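The year I gave up on the spare room

I have worked from home for long enough to have strong opinions about biscuits and none at all about trains. When I started, I did what everyone told me to do and made myself an office. Spare room, door that shut, a chair that cost 490 pounds and came with a manual. I lasted two winters in there. It faces north, the radiator knocks, and by three in the afternoon I felt as if I'd been put away in a drawer.

So last April I moved into the kitchen, and then, when the kitchen got too close to the fridge, I started going out. Galham isn't a big place (we've got a high street, a very good butcher and a bus to Grekham that comes when it likes) but it has more spots to sit and work than you'd think. The library has a long table upstairs by the local history shelves. The garden centre café lets you stay as long as you keep buying tea. And then there's Kultside, the old carpet warehouse by the canal, where you can rent a seat by the day and pretend to have colleagues.

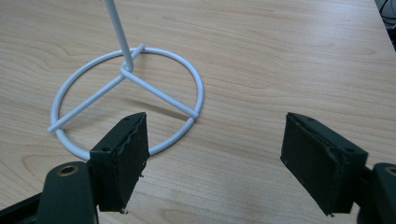
I went to Kultside for a week thinking I'd hate it. I'm a mutterer, you see, and I read my sentences out loud, and I was sure somebody would complain. They didn't! What I noticed instead was how little I needed once I'd left my own clutter behind. At home I had pens in mugs, mugs on books, three dead plants and a stapler I was fond of. A pale wooden tabletop with swirly grain and a white wire stand on it turns out to be plenty to look at when you're stuck for a word. I wrote 2000 words on my second day there, and the last time I'd managed that at home was before the stapler.

There's a snag, of course, and it's money. A day seat isn't dear, but add the bus, the lunch you swore you'd bring from home and the flat white you have to keep the seat company, and it creeps up on you. I sat down one evening and worked out that I'd spent 700 pounds since the spring on going somewhere else to do what I could do for free in my slippers. I didn't enjoy that evening. I had another biscuit and thought about the library.

The library, bless it, is warm and costs nothing, but it shuts for lunch, and you can't take phone calls, and there is a man who eats crisps with real commitment. I tried MacKinnon as well, the hotel on the Grekham road, which has big armchairs in the lobby and doesn't seem to mind who's in them. Lovely for reading. Hopeless for typing, unless your knees are a good deal higher than mine, and I came home with a neck like a bent coat hanger.
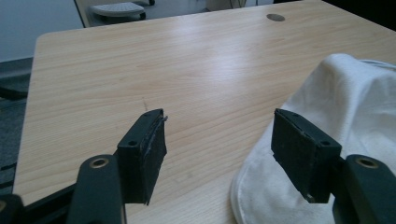
What I've ended up with is a muddle, and I like it. Mornings at home while my head is fresh, then two afternoons a week out, and I pick the place by the job. Editing wants a bit of noise. Invoices want the library. First drafts want a bare stretch of light wood, a rounded corner I can lean an elbow near and a patch of soft light across the middle of it, and I've become quite greedy about getting to one before anybody else does. Phone calls I do walking round the block, in all weathers, and I'm sure the neighbours have heard far too much about my tax.

The spare room has gone back to being a spare room. My sister-in-law slept in it at Christmas and said the radiator kept her up. The expensive chair is in the bedroom with jumpers on it, and I still haven't read the manual.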